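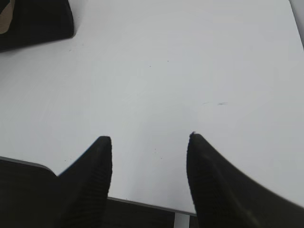
Prukix: a word list for bag and clothing repair

Prukix is a plain word list of the terms people use when they mend bags, coats, tents and trousers. It holds 1,245 entries, each with a short meaning, the other names it goes by and a note on where we heard it. If you have ever rung three shops asking for "the pully bit" and been offered three different parts, this list is for you!

Version 3, Thursday, February 9, 2023
Kept by Vivek Awasthi

Why it exists

I started writing these words down at the Polari repair evenings, where a person with a torn rucksack and a person with a box of spare parts would often spend longer agreeing on a name than doing the job. One says runner, one says slider, a third says "the zip" and means only the metal part you hold. All of them are right somewhere, and I love that. The list keeps every name and points each one to a single main entry, so you can look up whatever your gran called it and still end up in the right place.

What is in the download

terms.csv - the main list, one entry per line
also_called.csv - other names, each tied to a main entry
sources.txt - where each word came from, in short
notes.txt - longer notes on the 43 entries we still argue over

Columns in terms.csv

id: a number that never changes, even if the entry is renamed
term: the main name, in British spelling
meaning: one or two sentences in everyday words
group: fastening, cloth, thread, stitch, tool or fault
region: filled in only when a word is clearly local
checked: yes or no

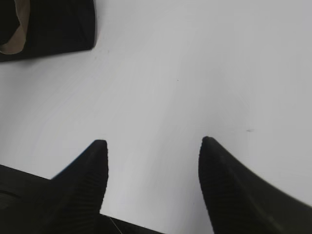 The group column does most of the work when you are searching. "Tape" on its own brings up the cloth strip that zip teeth are fixed to, the sticky stuff for tent seams and the thing you measure with, and picking a group clears that up straight away. An entry can sit in one group only. Where it could fairly go in two (seam ripper was a long debate - tool won over stitch), the second is mentioned in the meaning.

How the words were gathered

Over 1,000 of the entries came from talk at the bench, written on cards and typed up later. The rest came from the Yadav workshop notebooks, which cover years of luggage repairs and have the best names for faults I have ever read. "Grinning" for a seam that shows its thread when pulled! "Walking" for a zip that creeps open on its own! Both are in.

Every entry marked yes in the checked column has been read by two people who mend things regularly. The no entries are still useful, but please treat them as a starting point.

The fastening group is the biggest and the one I am proudest of. It covers teeth, coils, stops, boxes, pins, pulls and sliders, with press studs and buckles after that.

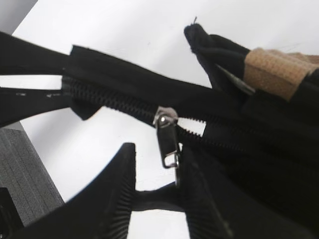
Slider and pull tab on a black zip, partly open.

Known gaps

Leather terms are thin. Knitting is left out on purpose, as it would need a list of its own. Words from outside Britain appear only where somebody at the bench used them, so the region column should not be taken as a map of who says what.

Spelling changes

"Zip" is the main form throughout, with "zipper" listed under other names. "Popper" and "press stud" swapped places in this version after a good deal of pleading from the popper side. The ids stayed the same, so anything you have built on the old files should carry on working.

Using and adding to the list

Use it for anything you like: labels for a parts drawer, a class handout, a shop search page. Roveo already loads it into their repair booking form, and it was a thrill to see "fly shield" turn up in a drop-down menu.

To add a word, send the term, what it means to you and where you heard it. Please don't tidy it up first. Rough notes in your own words are much the best kind, and odd local names are very welcome. The next version is planned for April, and new fault names will go in first.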